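Robô para tarefa de casa e de oficina, já dá ou ainda é cedo?

Comunidade > Casa e Oficina > Automação
Perguntado por oficina_do_fundo em 5 de janeiro de 2022

Pessoal, dúvida rápida, estou escrevendo no intervalo. Tenho uma oficina pequena, marcenaria e um pouco de montagem, e em casa a coisa também anda largada. Minha mulher quer um robô que "arrume tudo". Eu queria um que guardasse peça na prateleira e recolhesse papel. Vi em novembro um vídeo da Tralla com um braço dobrando toalha, lindo, mas o vídeo era acelerado e cortado o tempo todo.

O que eu preciso, na ordem da preguiça: tirar folha de aviso velha do quadro branco e pôr a nova, guardar caixinha na prateleira, passar pano na bancada, varrer. Em casa: louça e roupa. Nada disso é difícil pra gente. Trocar uma folha presa no quadro meu filho de 7 anos faz sem pensar.

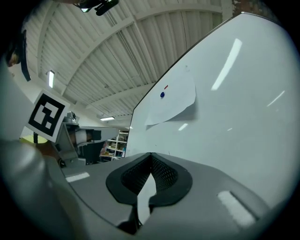 Existe hoje alguma máquina que a pessoa compra, liga e ela faz esse tipo de serviço sozinha?

Pra chão, existe e funciona bem. Pra todo o resto que está na lista ainda não, pelo menos não por preço de gente normal e sem alguém do lado olhando. Um aspirador robô razoável resolve a poeira do dia a dia, e acabou aí o "compra e liga".

Isso foi o que me disseram na loja, e queria saber se vocês concordam, porque vendedor que não quer vender me deixa desconfiado. Orçamento curto. Não sei programar, mas me viro com ferramenta.

4 seguidores

Mais votada
bancada27

Concordo com o vendedor. Trabalho com manutenção de linha, célula com braço o dia inteiro, então vai do que vejo.

Braço é bom em repetir. Mesma peça, mesma posição, mesma força, o turno todo. Aqui na linha da Foltmont tem um que pega tampa e encaixa, 600 por turno, e quase não para. Agora muda a caixa de lugar uns dois dedos e ele vai fechar a garra no vento.

Papel é dos piores. Folha dobra, gruda, enrola na ponta, vai embora com o ventilador. Você sente com a unha se levantou a beirada ou não. A garra comum não sente nada, ou sente pouco. Ventosa pega folha lisa numa mesa, mas numa folha presa por um ponto só e meio solta embaixo a coisa complica - tem que segurar o papel e mexer no que prende, quase ao mesmo tempo. Com uma mão só. Tenta fazer aí com dois dedos e de olho fechado pra ver.

Outra coisa que dá trabalho é superfície brilhante. Quadro branco, tampo laqueado, inox. A câmera pega o reflexo da lâmpada e o programa pode achar que é borda, risco, objeto. Já perdi uma manhã por causa disso, a solução foi virar a luminária.

Sobre a lista:

Varrer - compra o aspirador, mas tira a serragem grossa antes senão entope.
Passar pano na bancada - se a bancada estiver vazia dá pra fazer com braço. Se tem que tirar as coisas antes, não.
Guardar caixinha - dá se todas forem iguais e a prateleira tiver lugar marcado. Prateleira misturada, esquece por enquanto.
Louça - lava-louça. É robô também, só que ninguem chama assim.
Roupa - dobrar, só em vídeo.
Folha no quadro - faz você.

Se quer mesmo gastar, gasta em organizar: caixa padrão, etiqueta grande, lugar fixo. Ajuda você agora e ajuda a máquina depois, se ela vier.

27 pessoas acharam útil

Comentário de oficina_do_fundo: valeu demais. A da luminária eu nunca ia imaginar.

simples_assim_sp

compra o da Simard. o meu limpa a sala toda, só enrosca no tapete e no fio do abajur. braço eu nem olharia, caro e precisa de mesa firme

2 pessoas acharam útil

torno_e_cafe

Discordo um pouco do colega de cima, acho pessimista. A tecnologia está andando rápido. Tem muita gente ensinando a máquina por demonstração: a pessoa faz o serviço com uma garra na mão, a câmera grava, repete, repete, e o programa aprende a partir disso. Sem escrever coordenada de cada ponto. Pra pano e papel me parece o único jeito que tem chance, porque não existe fórmula pra dobra de folha.

O problema é que precisa de muita repetição e de variedade. Luz diferente, quadro diferente, papel torto. Brinquei com um kit Clonerero na oficina de um amigo, tarefa boba, pegar um pano e largar no balde. De 10 tentativas acertava umas sete. Parece bom até você pensar que as outras foram pano no chão e alguém tendo que levantar pra catar. Pra brincar, ótimo. Pra deixar sozinho, não deixo.

Então minha resposta pro dono da pergunta: agora não compra. Espera uns anos e olha de novo. E quando for ver vídeo, repara em 3 coisas: se está acelerado, se tem corte, e se mostram erro. Se não mostram nenhum erro eu já fecho a aba.

Ah, e segurança. Braço em oficina com criança circulando, só com proteção em volta. Não economiza nisso. Mesmo os pequenos prendem dedo.

11 pessoas acharam útil

Comentário de bancada27: sete em dez com pano eu acho até bastante. Qual era a garra, dois dedos?

Comentário de torno_e_cafe: dois dedos, com borracha. sem a borracha escorregava tudo

Comentário de oficina_do_fundo: fechado, vou de aspirador e caixa etiquetada. Alguem sabe se o da Simard aguenta serragem fina ou mata o filtro?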